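Linen bench notebook — August, Collcombe
Last updated: August, 4:40 pm

Carried on with the brown towels from the Karnon box. Same fold as before: in half lengthwise, then in thirds, hem to the outside. Smoothed each one by hand first and then bunched it up again so they all start out rumpled. The looped pile catches on itself, so the first pull needs to be slow.

Rose-print surface is getting worse. The print is flaking and the chips end up on the cloth. Brushed it down before lunch and again at 3.
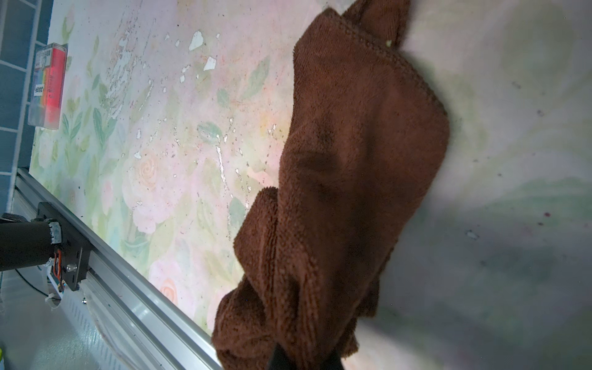 Brown towel, bunched, hem toward the top. Worn patch of the rose print alongside.

Found a small yellow-green speck near the hem on this one. Didn't pick it off — want to see if it survives the wash.

Weights, dry, off the shelf: first towel 497 g, second not taken (scale was in the other room). Tullent scale tops out at 2000 g so can do three together next time.

To do
- cover the worn part or swap the surface, ask Kurtuluş if they still sell the plain white by the meter
- lint roller, ours is finished
- relabel the box, it says 55 and that is the old count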